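Zollow Community Pantry
Progress report, second half of the grant period
Submitted to the Flimidari Fund

Summary

This report covers January through June. The grant pays for the home delivery route, the cold storage unit at the Pirow Street site, and part of the rent on the packing room. Delivery is ahead of plan. Cold storage started late and is now in use. The nutrition handouts are behind, and we ask for a change to that line at the end of this report.

Home delivery

At the end of June we had 199 households on the delivery list. The target in the grant agreement was 180. Most of the growth came in March and April, after the clinic on Ung Road began giving our sign-up card to patients who are leaving the hospital or who have stopped driving. Before that, nearly all new households came to us by word of mouth.

We made 1,128 deliveries in the six months. A delivery is one box left at one door and signed for or confirmed by phone. Boxes that came back to us are not in that number. The usual cause of a return was a changed address or a phone that had been cut off. We now confirm addresses by text the evening before, and returns went down in May and stayed down in June.

The route is split into 8 runs. Two of them cover the east side of the county past the reservoir, where the drive between stops is long and the boxes have to be loaded in reverse order. These two runs use more fuel than we budgeted. The difference was covered by savings on insurance, which came in lower than the quote we sent you with the application.

Each household gets a standard box, a low-sodium box or a small box for people living alone. The small box was added in February. We had been hearing on follow-up calls that single people were giving away half of what they received, mainly rice, flour and large cans. The small box has the same number of food types in smaller packages. It costs us more per pound but less per box.

Packing room

The packing room lease was renewed in January at the same rent. Packing is done the afternoon before each run, and dry goods and produce are now kept on separate sides of the room. Before the change, produce was packed first and sat too long under the other items. Bruised fruit was the most common complaint last year. It is now well down the list, behind missing items and late arrival.

We also switched to a single box size for the standard and low-sodium orders. Buying one size got us a better price and means the stacks in the van are even. The small box still uses its own size.
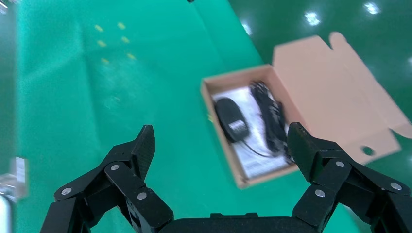
Missing items remain a problem. In most cases the item was on the packing list but had run out at the shelf, and the list was not corrected. Since April a substitution slip goes in with any box that differs from the list. Calls about missing items have dropped, though we would like another three months of records before saying by how much.

Cold storage

The walk-in cooler was due to be running by the end of January. The electrical inspection failed the first time on account of the panel, which was older than the landlord's paperwork showed. The landlord paid for the new panel. The second inspection passed in March and the cooler has been in daily use since then.

With the cooler in place we can take dairy and eggs from the regional food bank, which we had to turn down before. We can also hold donated produce for several days. In the past, a large donation that came in early in the week often had to be passed on to another pantry or thrown out.

The temperature log is filled in by hand twice a day, at 8:00 a.m. and again before closing. There was one failure, in May, when the door was left partly open overnight. The eggs and milk in the unit were discarded and the loss was reported to the food bank. A door alarm has been installed. It was paid for out of general funds and is not charged to this grant.

Nutrition handouts

The agreement calls for a monthly handout with recipes and storage tips, in English and Spanish. We produced handouts in February, March and May. There were no handouts in January, April or June.

The English text is not the difficulty. We planned on having the Spanish version translated at no cost through the college, and that arrangement ended in the fall. The three handouts we did send were translated by a paid service at a cost we had not planned for.

On follow-up calls, people said they used the storage tips more than the recipes. Several asked for larger type. The May handout was set in larger type and cut to one page, and we plan to keep it that way.

Follow-up calls

We completed 90 follow-up calls against a target of 75. Callers ask the same short set of questions each time: whether the box arrived, whether the food was in good condition, what was not used, and whether anything has changed in the household. The last question has turned out to be the most useful. It is how we learn that someone has moved in with family, come home from the hospital or started a special diet.

The item most often named as unused was canned beets. We have stopped buying them and will use up the remaining stock at the walk-in counter.

Budget

Spending is on track overall. Food purchases are slightly under budget, owing to the dairy and eggs now coming from the food bank. Fuel is over, as noted above. Translation was not a line in the original budget and has been charged to printing, which had room because fewer handouts were printed. A full statement by line is attached separately.

Requests

We ask the Fund to approve two changes for the next period.

First, that the handout be sent every other month instead of every month, in both languages, with the printing line divided between printing and translation.

Second, that any unspent food purchase money be allowed to go toward fuel on the two east side runs. No increase in the total grant is requested.

Plans for the next six months

We expect the delivery list to keep growing, more slowly than in the spring. We can add a few households to most of the existing runs. The east side runs are full, and new requests from that area are going on a waiting list until we know whether the fuel change is approved.

The cooler will be serviced in September. The low-sodium box will be reviewed with the dietitian at the Ung Road clinic, mostly to replace the canned soups, which have gone up in price.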